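Startseite Lokales Wirtschaft Technik Kultur Vereine Kontakt

Zweite Ausbaustufe für das Wäscheprojekt: Koltov plant den nächsten Gerätekauf

01/07/2020

Drucken | Per E-Mail senden
12 Mal geteilt | 4 Kommentare

Koltov. Im Greiflabor Potum wird gerechnet, verglichen und wieder gerechnet. Das Labor, das sich seit Februar mit dem automatischen Zusammenlegen von Kleidung beschäftigt, hat seinen Beschaffungsplan für die zweite Ausbaustufe vorgelegt, und der liest sich spannender, als man es von einer Tabelle mit Stückzahlen erwarten würde. Statt eines einzelnen großen Roboterarms stehen ganz oben auf der Liste Handgreifer: 25 Stück sollen es werden, dazu Ersatzteile, Ladeplätze und genug Speicher, damit die Aufnahmen eines Arbeitstages nicht am selben Abend schon wieder gelöscht werden müssen.

Der Gedanke dahinter ist einfach und gefällt uns sehr. Mit den Handgreifern führen Menschen die Griffe vor, die später eine Maschine übernehmen soll, und zwar dort, wo Wäsche nun einmal anfällt, in ganz normalen Zimmern. Ein fest montierter Arm braucht Fundament, Schutzzaun und Abnahme. Ein Greifer passt in eine Tasche! Für das Labor heißt das, dass die teuren Anschaffungen warten können, bis genügend Material beisammen ist und man weiß, welche Reichweite und welche Fingerform tatsächlich gebraucht werden.

Besonders gern wird in Potum mit Jeans geübt. Der Stoff ist fest, die Nähte sind dick, und sobald ein Bund mit Gummizug dazukommt, wird aus dem Glattziehen eine richtige Aufgabe.
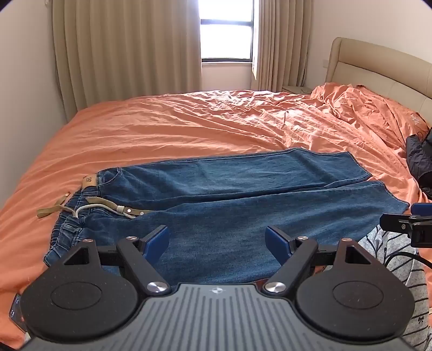
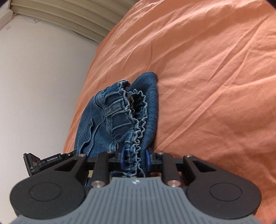

Jeans auf orangefarbenem Stoff, dazu der Handgreifer mit den blauen Fingerkuppen.

Für die kommende Stufe sind 700 Übungsdurchgänge eingeplant, verteilt auf Hosen, Hemden, Handtücher und — das ist neu — Bettwäsche. Gerade die Bettwäsche treibt den Bedarf nach oben, denn große Stücke legt man schlecht mit einer Hand. Die Greifer werden deshalb paarweise angeschafft, ein einzelner bleibt als Reserve. Bei den Fingerkuppen rechnet das Labor mit ordentlichem Verschleiß und will gleich 200 Ersatzstücke auf Lager nehmen. Das klingt nach viel, hängt aber mit den Lieferzeiten zusammen: In der ersten Stufe stand der Betrieb zweimal still, weil kleine Teile fehlten.

Offen ist noch, wo das alles hinsoll. Die bisherigen Räume sind voll, ein Umzug in den Furnival-Hof wird geprüft. Dort gäbe es rund 234 Quadratmeter auf einer Ebene, mit Lastenaufzug und ausreichend Steckdosen, was bei so vielen Ladegeräten kein Nebenthema ist. Die Miete wäre höher als bisher. Im Plan steht sie in einer eigenen Zeile, ebenso wie Wartung, Versicherung und die Einarbeitung neuer Leute, drei Posten, die in der ersten Runde noch unter »Sonstiges« gelaufen waren.

Erfreulich ist auch, dass die Nachbargemeinde Lololach mitmachen will. Die dortige Wäscherei möchte zunächst fünf Greifer ausleihen und im Gegenzug Textilien stellen, die im normalen Betrieb aussortiert werden. Wenn beide Seiten zufrieden sind, könnte daraus eine gemeinsame Bestellung werden, und bei größeren Mengen sinkt bekanntlich der Stückpreis. Die Angebote werden derzeit eingeholt, bestellt wird in zwei Losen. Über den großen Roboterarm entscheidet das Labor erst, wenn das erste Los ausgewertet ist.

Wer Kleidungsstücke zum Üben abgeben möchte, kann das weiterhin am Eingang des Labors tun. Gesucht werden vor allem Kinderhosen und Spannbettlaken.

Drucken | Per E-Mail senden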